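Workshop notebook -- sorting and packing bench
August 16, 2019

Clearing the round table

Started with coffee and a box of things that have been following us from room to room since May. I say "box" but it was really two boxes and a tote bag, and the tote bag had a third, smaller bag inside it (why do we do this to ourselves?). The idea for the day was simple enough: get every loose item out, decide which set it belongs to, pack it, label it, done by lunch. We were not done by lunch.

Ming-te Hsueh had already made the list of sets, bless him. Enberg is the counter set, meaning anything that would sit next to a till. Tan is soft things and wrapped things. Surnilex is whatever is awkward, shiny or slippery, and I'm afraid that one grows every time I look at it. I wanted to rename them all to something a normal person could guess, but the labels are printed and there are 400 of them, so the names stay.

We're using the round table for this and I'm very happy with it! The square one was always piling up in the corners. With the round one I can walk all the way past everything and I don't end up with a forgotten heap on the far side. The light wood top is also just easier on the eyes against that dark floor, and small dark things show up on it nicely.

What I did find is that sorting works much better if I push the waiting stuff away to the upper left and keep the near edge clear. When I had it spread out evenly I kept picking things up twice. Once it was all bunched together I went quicker, and I could tell at a glance what was left.

The payment terminal and the purple soft thing ended up being handled together, which I wouldn't have planned. The terminal is hard and flat and has all those little buttons (green and red ones among them), and the purple one squashes into whatever shape it likes. Side by side they're a funny pair, one wants to be held at an angle and the other doesn't care.

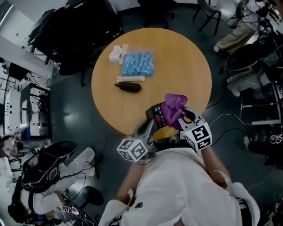

Still to be packed

Blue rolls, or tubes, or whatever we agree to call them. They're in the clear bag, lined up neatly, and I would like them to stay that way. The bag is big compared to everything else and it has that long loose flap at the top. Lachlan Jardine wants to fold the flap under and put one piece of tape on it. I'd fold it over the front, so the label has something flat to sit on. We went back and forth on this for longer than it deserved -- his way for now, and we'll look at it again when the next bag comes.

The long cream packets. They're going in Tan, both of them, flat and on top. Please don't stand them on end in the bin, they slide down behind everything and then I have to empty the whole bin to get at them.

Dark pouch. It was lying under one of the cream packets and I very nearly put the two away as one item. Surnilex, I think, though Ming-te has it down as Tan. If anyone feels strongly, write it on the sheet and initial it.

Small white box-like thing with the rounded top. No idea what to call it. I've put "white, rounded top" on the sheet and left the name column blank. Somebody who knows better can fill it in, just don't put "misc" because we have enough of those to start a shop.

Bins and labels

The Altport bins arrived and they stack properly, which the old ones never did. We took 3 to begin with, one per set. I've put the label on the short side so it can be read off the shelf without pulling the bin out. The old labels were on the lid, and that was fine until we put another bin on top.

Sheet now runs to line 21. The numbering jumps from there to 1000 where Lachlan began his own block for the soft items, and he'd like to keep it like that so his numbers and mine can't collide. Fine by me, but then nobody should go filling in the gap with new entries, please.

For next time

Tape. We're nearly out of the clear kind and the brown kind pulls the print off the packets.

Ask Ming-te which way round he wants the terminal in the Enberg bin. I'd say keypad up, with something soft on top of it, but it's his list.

I also want a second pair of scissors that lives on this table and does not go anywhere else. I've written TABLE on a bit of tape ready to stick on the handle when they turn up.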